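Teach a Small Rover to Follow a Curved Path: Our Club's Method, Start to Finish

Dec 21, 2021
9 min read

By Noemi Haddad, Storora Robotics Club

Our club has spent this whole fall on one goal: get the rover to drive itself along the paved loop at the bottom of the hill, using one camera and no GPS. It does it now! Not every time, and not fast, but it holds the path through the long bend and comes out the other side, and I'm still grinning. A couple of other school clubs have written to ask how we set it up, so I'm putting the whole method in one place. If you can wire a motor driver and run a Python script, you can do this.

Our rover is called Lindgren. You don't need the same build. Any four-wheeled chassis that can carry a small computer and a camera will work, as long as you can log what the steering is doing at the same moment each picture is saved.

What you need

- A rover you can already drive by hand with a game controller
- A camera on a stiff mount (tape is not a mount, we tried)
- A small onboard computer with enough storage for a few thousand pictures
- A laptop for sorting and training
- A paved path with grass or soil on at least one side
- One person whose only job is the stop button

Step 1. Pick your path and walk it

Before anybody charges a battery, walk the route slowly and crouch down every so often. Things look very different down low. A bend that seems gentle when you're standing up can swing right out of view, and grass and pavement can end up nearly the same brightness on a gray day.

Write down every place where the edge of the path changes. Ours goes from a dark line along the bottom of the grass to a pale strip of gravel and leaves, and that one change caused us more trouble than everything else put together. We'll get to that. 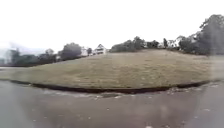
The bottom of the hill, with a damp patch on the asphalt by the curb.

Cloudy days are great for your first sessions. Shadows are soft, and the model doesn't get the chance to decide that a tree shadow is a curb. You will need sunny pictures later, but start easy and enjoy it.

Step 2. Drive it by hand and log everything

Set the logger to save a picture and the steering value together. We save 10 times a second. Then drive, smoothly, staying near the middle of the path. Cletus Yazzie turned out to be our best driver by a mile, so he did most of the laps while the rest of us walked behind him arguing about file names.

Aim for 3,000 pictures in your first set. That sounds like a lot and it's one short afternoon. Stop every few minutes and look at what you've saved, right there outside. We once drove a full session with the logger writing the same steering value over and over, and didn't find out until we were home.

Now the part people skip: record recoveries. Park the rover too far left, start the logger, and steer it back to the middle. Do the same from the right. Do it on straight parts and in the bends. If every picture comes from a perfect lap, the rover has no idea what to do the first time it drifts, and it will drift.

Step 3. Sort your pictures

Go through them on the laptop and make three folders: keep, fix, and toss.

Keep anything where the path edge can be found by eye. It doesn't need to be pretty. Fix is for pictures where the steering value looks wrong, usually because the driver sneezed or swerved around a dog. Toss is for pictures of feet, sky, and the inside of the carrying bag.

We argued a lot about blur. Jasper Meijer wanted every soft picture thrown out, and Keisha Park wanted them all kept, on the grounds that the rover is going to see blur when it drives. We trained it both ways and Keisha's version did better on the bumpy part. So keep soft pictures as long as you can still tell grass from pavement.

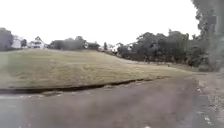 Grass on one side of the path, gravel and dirt on the other.

After sorting, check your balance. A path like ours bends mostly one way, so the set fills up with one kind of turn. The easy fix is to drive the route in the other direction too. You can also mirror your pictures left to right, but remember to flip the sign on the steering value when you do. (We forgot. Lindgren went into the grass with total confidence.)

Step 4. Mark the path edge

You can train straight from picture to steering value, and plenty of clubs do. We got better results by adding an edge step in the middle. First the model learns to find the edge of the pavement, then a much simpler bit of code turns that edge into steering.

To do this you need some pictures marked by hand. We marked 800 of them, splitting the job five ways with a big bowl of popcorn. Use any drawing tool that can save a line over a picture. Agree on these rules before you start:

- Draw the edge where the hard surface stops, even if leaves are lying over it
- If there is a curb, draw along the side that touches the pavement
- Ignore puddles and stains completely
- Stop the line where you can't see the edge anymore; don't guess around the corner
- If two people disagree, ask a third and move on

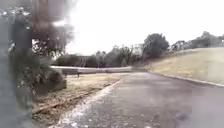 Step 5. Split your set the right way

Save part of your data for testing and never train on it. We held back 266 of our hand-marked pictures. The important thing is to hold back whole stretches of driving. If you pull out random single pictures, the one saved a tenth of a second earlier is still in your training set and is nearly identical, so your score will look amazing and mean very little.

Ingrid Alcantara caught this one for us in July, back when we were practicing on tape lines in the gym. I owe her a milkshake.

Step 6. Train, then look at the mistakes

Start small. Shrink the pictures, turn them gray if your computer is slow, and train for a short time just to make sure the whole chain runs. Then do a longer run.

When it finishes, don't stare at the score. Open the worst pictures and page through them as a group. This was my favorite part of the project! You start seeing what the model sees. Ours loved the pale strip along the lawn and treated it like more road, so Lindgren kept creeping left. We went back out, collected more laps along that strip, marked them, and trained again. The creeping stopped on the second try.
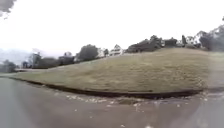 Steering code is the next thing to write, and you can keep it very short. Take the edge line the model gives you, pick a point on it a little ahead of the rover, and steer to hold a fixed distance from that point. Choose the look-ahead point with leaves in mind: where they lie scattered on the pavement just below the dark edge, the line tends to wobble, and a single point will make the wheels twitch. Average a few neighboring points and the twitching mostly goes away. We also limit how far the steering can change between one picture and the next.

Step 7. First drive on its own

Set your speed low. We cap the motors at 70 on our controller's scale of 255, which is a slow walk. Have your stop-button person walk beside the rover with a thumb already on the button.

Run in this order:

1. Wheels off the ground, with the camera pointed down the path. Check that the wheels turn the way you expect.
2. A short straight stretch, then stop.
3. The start of a bend, then stop.
4. The full bend.
5. The full route, one direction only.

Log these drives as well. Every time somebody has to hit stop, go back to the last few seconds of pictures and put them in the fix folder with the steering value you wish it had used. Those few corrections are worth more than another hour of good laps.

If something goes wrong

Rover weaves side to side: your look-ahead point is too close, or the steering limit is too loose.

Rover goes straight off at the bend: not enough turning pictures in the set. Count them and you'll probably be surprised.

Works one day and fails the next: check the camera mount first. Ours had tipped down by a finger's width in the car.

Picture and steering don't line up: look for a delay in the logger. Turn the wheels sharply while pointing the camera at something obvious and compare the times.

What we're trying next

Our regional meet, the Cikotow Path Challenge, adds a second rover coming the other way, so we've started work on spotting it and pulling over. The Bonex team has promised to lend us their rover to practice with. We also want a set of pictures from late afternoon, with long shadows, which I expect to break everything in very interesting ways. If you try this at your own school, send us your worst pictures. We really do want to see them.

Contact: Storora Robotics Club, Room 12 | © 2021 Storora Robotics Club | Back to top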